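Print | E-mail
6 May 2021
Posted by Enriquez

Spent the morning reading up on fire ratings for wall panels. A few notes.

The Fustinari panel is rated as a tested wall, not as a single sheet. Change the studs or the screws and the rating no longer applies.

Our supplier's certificate for it ran out in December. Check the date on yours before you order.

Inspector wanted 5 documents from us - we had 4. The missing one was the installer's sign-off.

Replacing it took over 40 emails. Keep a copy on site.

Will post about Vukine sealant next.

Related
- Door closers and fire doors
- Minix vents: where they can go
- Reading a test report

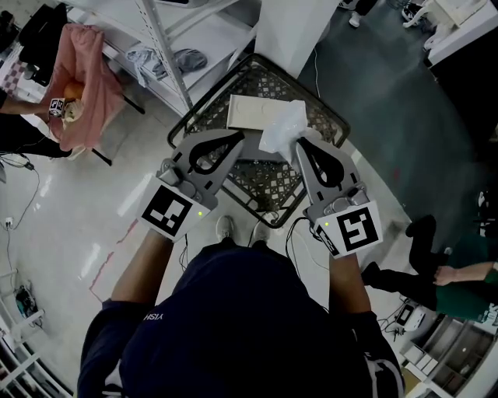

Photo: Enriquez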